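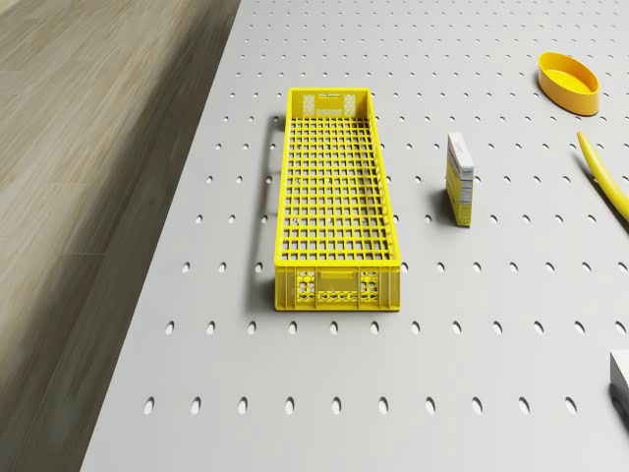 **What is an interior storm window?**
A second pane, glass or plastic, fitted on the room side of an existing window to cut drafts and noise.

# Interior storm window

An **interior storm window** (also inside storm, inner pane, secondary glazing in British use) is a removable or hinged panel mounted indoors, behind the main sash. Common in older houses where the original windows are being kept. Not the same as a double-pane window, which is one sealed unit. Not the same as an exterior storm either, though the job is similar.

## How it works

Still air between the two layers slows heat loss. The seal around the edge stops drafts, and in a leaky house that is most of the gain. Gap size matters. Too narrow and heat crosses easily, too wide and the air starts to move around in the space. For noise a wider gap is better, up to 4 inches or more, so the two goals pull against each other somewhat.

## Types

**Compression fit.** Panel with a soft tube gasket, pushed into the opening. No screws. Popular with renters. Needs careful measuring, old openings are rarely square.

**Magnetic.** Steel strip stuck to the trim, magnetic strip on the panel. Comes off fast for cleaning. Paint under the strip can peel.

**Track or sliding.** Two panels running in a channel. Heavier, usually glass. Stays up all year.

**Hinged.** Opens like a cabinet door. Takes room to swing, so blinds and deep sills get in the way.

**Film.** Thin plastic sheet, taped on and shrunk with a hair dryer. Cheapest. One season, normally thrown out in spring.

## Materials

Glass is heavy, clear, hard to scratch. Acrylic is much lighter and easy to cut but scratches, and paper towels will do it. Polycarbonate is tougher than acrylic, costs more, can yellow in strong sun if it isnt coated. Frames are wood, aluminum or vinyl. Some acrylic panels have no frame at all, only the gasket.

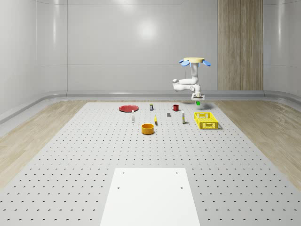

*Robot arm with a small green cube in its gripper, over a perforated table.*

## History

Inside shutters and extra winter sashes are old and turn up wherever winters are cold. In Drunau the winter sash was a separate wooden unit, numbered to match its opening and kept in the attic from April on. The town's housing survey listed 53 houses with the original sashes still in use, 40 of them on the hill streets. Plastic panels came in later and mostly replaced them.

The Skalava, a compression panel made by the Ngcobo workshop, was sold in the area as a kit. Cut to size at home, gasket supplied on a roll. Discontinued. Spare gasket is still traded.

## Installation

Measure width at top, middle and bottom. Height at both sides. Both diagonals as well, if they differ the opening is out of square. Panels get ordered slightly under the smallest measurement, exact amount depends on the gasket. Outer window should be sound first: putty, paint, broken cords. Loose paint on the stop will break the seal.

Large panels are a job for 2 people.

## Condensation

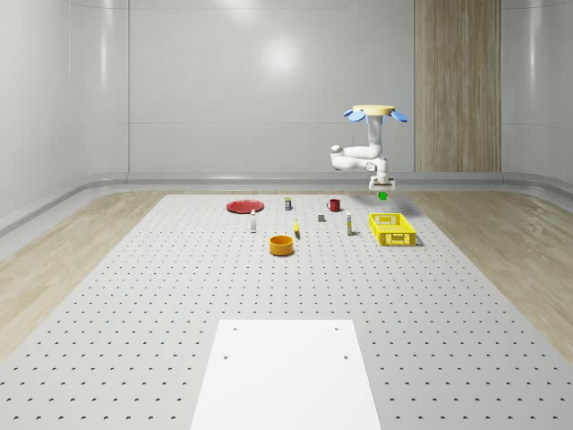 **Why does fog form between the panes?**
Warm room air is leaking past the inner panel and hitting the cold outer glass, so the inner seal needs to be tighter than the outer one.

Small weep holes in the outer sash help and should not be painted shut. A little fog on a cold morning that clears by noon is usually left alone. Standing water on the sill is not, it rots the wood.

## Safety

Bedroom windows used as a fire exit need a panel that comes out quickly and without tools. Pull tabs or handles are fitted for this. Local rules vary, Nilulel for one does not allow screwed panels in any sleeping room. Glass near the floor or in a door should be tempered.

## Care

Soap and water, soft cloth. No ammonia cleaner on acrylic. Store panels upright, label each with it's room. A dusting of talc on the gasket keeps it from sticking.

## See also

- Storm door
- Weatherstripping
- Window insulation film
- Sash window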